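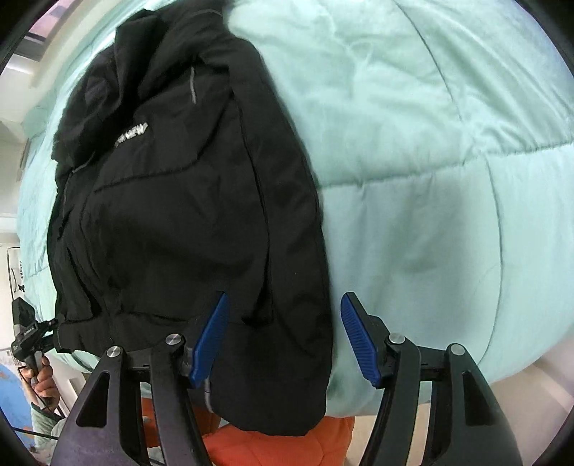
Issue 81, page 4

WINTER THINGS, PUT AWAY (OR NEARLY)
Words and mess by Valentina Troncoso, Tarninham

Quick one this issue. Going up to my sister's in Bandirska for 5 weeks, it's properly warm up there, so all the cold weather gear has to be sorted, folded and off the bed before the house sitter comes. Small house, one wardrobe, and a bed that doubles as folding table, ironing board and general dumping ground. Lots of you wrote in after the linen cupboard pages asking for more of the same so here we go again. Didn't tidy first. Sorry Mum.

The jacket goes first, always. Biggest thing, takes up the most room, gets it out of the way. Black, padded, a bit of sheen to it, stitched across in rows. White logo on the chest, starts with NEW, and a thin silver reflective strip next to the zip pocket which I'm very glad of walking home from the late bus. Laid it out lengthwise on the mint quilt. Always looks huge flat.

How I do a puffy jacket, since it's the thing people ask about most:

Zip everything. Front zip, pocket zips, the lot. Open zips snag, learned that on a good jumper.

Empty the pockets. Found a tram ticket, a hair tie and half a packet of throat lollies. The flap pockets are the worst for this, stuff gets right down in the corners and you don't feel it till it's been through the wash.

Face up, smooth from the collar down. The collar bunches no matter what you do. Give it one go and move on.

Sleeves in across the front, then fold in thirds from the hem, pushing the air out with your forearm as you go. Slow is better. If you rush it just puffs back up and you start again.

Don't squash it flat for months. Five weeks in a loose cotton bag is fine, a whole year in one of those vacum bags is not, mine came out like cardboard once and never got its puff back.

Anyway. Jacket sorted, on to the little soft things.

Hats, beanies, scarves and the odd sock get no system at all in this house and I've stopped fighting it. One shoebox, everything soft and dark goes in it, lid on. The trouble is you can't tell what's what once it's all in a heap, and half of it is black. Put a bit of black knit or whatever down on pale green bedding and at least you can see where it's got to, which is most of the reason I sort on the bed and not on the floor, where the rug is charcoal and eats everything. Lost a glove on that rug for a whole winter.
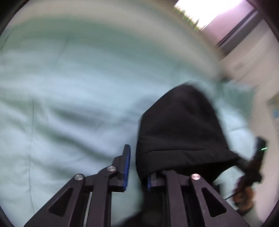

Light is the other thing. My room faces the side garden and the mornings are the only decent time to sort dark clothes, by mid afternoon you're guessing between navy and black and putting odd socks together. So I pull the curtain right back and work with the window up at that far corner, bright as anything, and shake each piece out toward it before it gets folded. You'd be amazed at the lint. Cat hair too, and we haven't had the cat since we lived on Pereyra Street.

Soft things checklist, pinned inside my wardrobe door for anybody who wants to copy it:

- shake out
- check for holes against the light
- wash if it smells of anything, even a bit
- dry completly, flat, overnight
- fold once, not rolled (rolled stretches the ribbing)
- box, lid, lavender bag if you've got one

The lavender is from the Jakby market, the lady with the green table, 4 bags for not very much. Gone flat after a year but you can give them a squeeze and they come back a little.

A word on the bedding as I know I'll get letters. Mint green, quilted, big square-ish panels, goes with nothing else in the room and I love it. It creases if you so much as look at it. I used to smooth it out after every sorting session, now I just leave the creases and they drop out by themselves in a day or so once there's nothing on top. Cold wash, slow spin, over two lines so the weight's shared. Never the dryer, the stitching puckers enough as it is.

Still to do before I go: boots (ugh), the heavy dressing gown, the bag of single gloves. And weigh everything. The whole shoebox came in at 600 grams on the kitchen scales, lid and all, so it can go on the top shelf without bringing the shelf down like last time.

Next issue, if I get it written on the train: packing for hot weather out of one small case. Send me your drawer and shelf pics in the meantime, the messier the better, usual address. Please put your name on the back this time, had a lovely one of a sock drawer and no clue who to thank.

V.T.
12 July 2026

We use cookies to remember your settings and see which pages get read. By continuing to browse you agree to this. Accept | Manage cookies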